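Reading time: 2 min

What happens at a robot open day, and can visitors have a go?

Marlene Marinho

My daughter's college has sent round a letter about an open day at Nirura, the robotics place out past the ring road. It says there'll be a demonstration of "small parts handling" with hand-held grippers. I've signed us both up, but I haven't a clue what that means! Is it all behind a rope? Is it worth the bus ride? And will a fifteen-year-old be bored stiff after ten minutes?

Morfudd Jarman

I went to the October one with my sister and we loved it, so go! We'd pictured huge orange arms swinging about, but what we watched was someone at a table with a gripper in each hand, working at one of those plastic boxes with little compartments (I keep my beads in one). The grippers have white triangular plates on them with black dots. Our guide said that's how the computer keeps track of where each one is, and then a robot can learn the movements from the recording. You do need a bit of patience — it's slow, careful stuff. 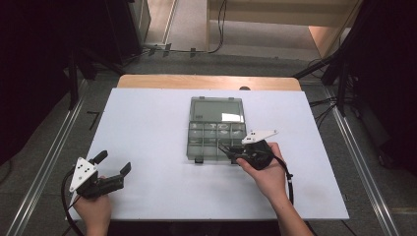 Having a go yourself

They let visitors try after the talk, up to 3 at a time. It's far harder than it looks. You know exactly what your fingers would do, and then you've got two stiff jaws instead and you feel like a toddler with chopsticks. My tip is to keep your elbows in and go for the lid first, before you try anything in the compartments.

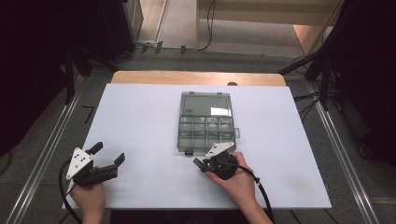 My sister was much better at it than me and has mentioned it every week since. There's a cable on each gripper, so roll your sleeves up and leave bangles at home. The whole visit took 90 minutes, with tea.

Wellington Bastos

It's fine. Parking is terrible. Ask to see what the gripper sees, they've got pictures from a camera on the tool itself and that was the only bit my lad talked about on the way home. You get the fingers right up close and the box beyond them.

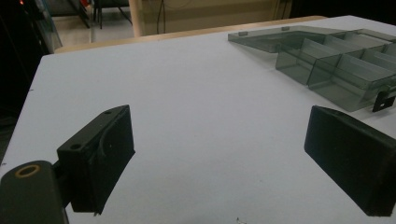

We had the 2 o'clock slot and it ran late. I'd book the morning one. The talk before it was too long for my taste, though the woman giving it knew her stuff and didn't mind daft questions.

Comments

Alcides Barbosa: The number 40 bus stops right outside, so never mind the parking.

Joon-young Cho: Is the talk all right for someone hard of hearing?

Morfudd Jarman: @Joon-young we sat at the front and it was nice and clear, but I'd ring them first.

Marlene Marinho: Thank you all! Morning slot booked, bangles off.

Contact us | © Godoy Community Help | Back to top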